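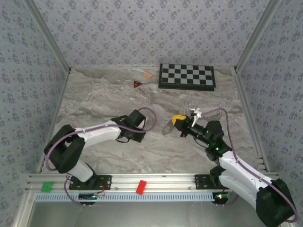 Indisine has added 28 wallpapers and 6 floor coverings to its Cindola range, which goes on sale in Preltunberg on August 9, 2023. Most of the new papers are small repeating prints in soft colours. One pairing puts a pale blue-grey paper with little darker blue motifs over a marble-like floor in light grey and beige, with brownish veins running through it. Rolls are 8 metres long and can be ordered singly.

The floor coverings are sold by the metre and cut to size in the shop. Samples have been out since April.
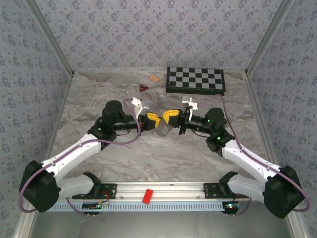 Bošković, the shop on the main square, will stock the full range. Staff there suggest keeping to one paper on all the walls of a small space, as with the pale print carried round three sides above the grey-and-white floor. Sample books can be borrowed for 8 days.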